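Bench notebook, November
Evaluation of the Grina two-finger gripper kit, second week

Started at 8:40. Air in the room is dry, so I wiped the pads with alcohol before the first run and again after lunch. Firmware is the same as last week. I did not install the update that Benix sent by mail, I want to finish the force tests on one version first.

Reminder of what we are reviewing. The kit is sold by Benix as a complete package: gripper, wrist camera, mounting flange, power cable and a license for the teaching software. The price they quoted us is 3,000 with one year of support, and 700 for each extra year. Without the software it would be 2,000, but then we must write the driver ourselves, and Gaëtan Deschamps thinks this would cost us more in hours than the difference. I agree with him, but I would like to see the support answer one real question before we sign anything.

The customer case is Drultside. They sort returned headphones and toys, and every box brings something different. So our question is simple to write and not so simple to test: can the kit hold a light plastic object of odd shape, firmly enough to turn it in front of a scanner, and leave no mark on it?

Morning. Grip force calibration with the spring gauge. The value on the screen and the value on the gauge agree well in the middle of the range. At the low end the screen shows less than the gauge. I repeated this 4 times with the same result. The manual gives no tolerance for the low end. I wrote to Benix about it at 10:15, we will see how long they need.

Also the cable clip on the flange is too stiff. I needed a screwdriver to open it, and a customer will break it in the first month. To be put in the report.
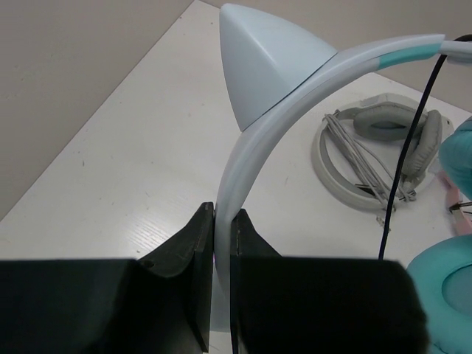 Grasp planning is the part of the software I was most curious about. You draw a contact line on the camera view and the program proposes the approach, the opening width and the closing speed. For a box this is more than we need. For a curved object it helps a lot, on condition that you choose the line well. With the cat-ear headset I chose the headband below the ear, where one upright plate comes on each side of the band and the pointed shell stays free. The band is glossy and has a raised ridge along it, so I set the closing speed to the lowest step and limited the force. My advice for the next person: do not draw the line over the ridge, the program then treats the band as flat and proposes a width that is too small. I also want a rule for cables in our own procedure. The thin black one here hangs across the work area in front of the off-white headphones behind, and the planner has no idea that cables exist. It plans for rigid objects only. Drultside must know this before they order.

The tips. The upper edges of the left plate show slight wear already. I do not know what the part looked like when it was unpacked, I should have taken a photo on the first day. Question to Benix: are the plates sold separately, and at what price? The catalog lists only the complete finger pair.

Comparison with Quaye. Their gripper is still in the cabinet from the spring review, so I took my old notes. Quaye has softer pads and a better clip, but no contact line function, and the camera must be bought from another supplier. For a person who only moves boxes I would still propose Quaye. For mixed returns I lean to Grina – with the cable problem written in large letters.

15:30. Reply from Benix. Five hours and a quarter, which is acceptable. They say the low-end difference is known and that the update corrects it. They did not say it in the release notes, I checked. They did not answer the question about tolerance, so I asked it again.

To do:
– install the update, then repeat the calibration with the same gauge
– ask for the price of the plates
– test with lens wipes and tape on the plates, look for marks on glossy plastic under the lamp
– prepare a hook or a small tray for loose cables
– Gaëtan to check if the extra support year can be decided later, or only at the order

Gauge is back in the second drawer. Please do not change the force limit in the saved profile, I need it as it is for the repeat.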